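Kozma Shelving for Shops and Stockrooms

22 April 2020
By the Planton Store Fittings catalog desk

Kozma is our standard metal shelving for small shops, hardware stores and back rooms. It is sold as a starter bay with two end frames, and you can add more bays to either side. Adding bays costs less than buying separate units because each new bay shares a frame with the one before it.

The frames are folded steel with slots down the full height. Shelves hang on hooks that drop into the slots, and a locking pin goes through each corner once the height is set. No bolts are needed for the shelves. The only tool you need for the frames is a wrench for the foot plates, and one comes in the box.

Sizes and loads

The starter bay comes with 5 shelves, including the base shelf. Extra shelves are sold singly or in packs of 3. Each shelf is 25 inches deep, which suits most packaged kitchen goods and small appliances. If your aisles are tight, ask for the Kozma Slim. It uses the same frames with a shallower shelf, and the two depths can be mixed in one run as long as the base shelves match.

Load limits are printed on a label inside the left end frame. They assume the weight is spread evenly. Put heavy stock such as cookware and bottled goods on the base, and keep the top shelf for light cartons. Any bay that stands alone, away from a wall, should be fixed to the floor through the foot plates.

Finish

All parts are powder coated. Stock colors are white, light gray and black. Other colors are made to order and take 8 weeks. Touch-up paint is available in every color — tell us the order number and we will match it. Scratches from sliding cartons are normal wear and are not covered by the warranty, but chips or bubbles in the coating on delivery are. Please report them before you put the bay together.

Setting shelf heights for boxed goods

Measure the tallest carton you plan to stock on a shelf and leave a hand's width above it. Customers need room to tip a box forward and lift it out. Cartons that stand with the printed face to the aisle sell better in our experience than cartons stacked on their sides, and price stickers are easier to find.

Lunch boxes and food containers are a good case for closer spacing. The cartons are light, and one more shelf in the same bay often holds a full extra line.

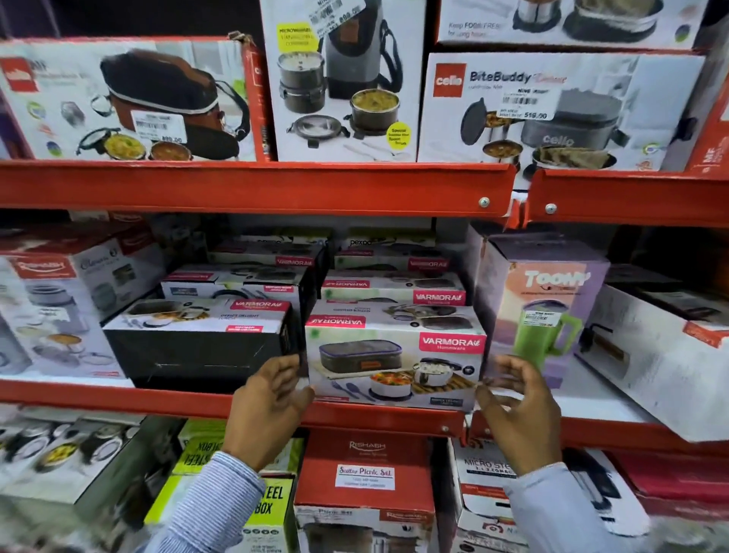
Options and add-ons

Iltance shelf strips clip to the front lip and take paper price tickets. They can be cut with scissors.

Clatance dividers are wire, and stand in the slots along the back of the shelf. Use them to keep one brand from drifting into the next.

Back panels come plain or perforated. The perforated panel takes standard hooks.

Delivery

Stock colors leave our warehouse on weekdays. Frames and shelves ship flat in separate cartons and may arrive on different days. Check the count against the packing slip before signing.

Our printed price list was last updated in January. Prices on this page replace it.

3 comments | 25 shares

Contact Planton Store Fittings | Copyright Planton | Back to top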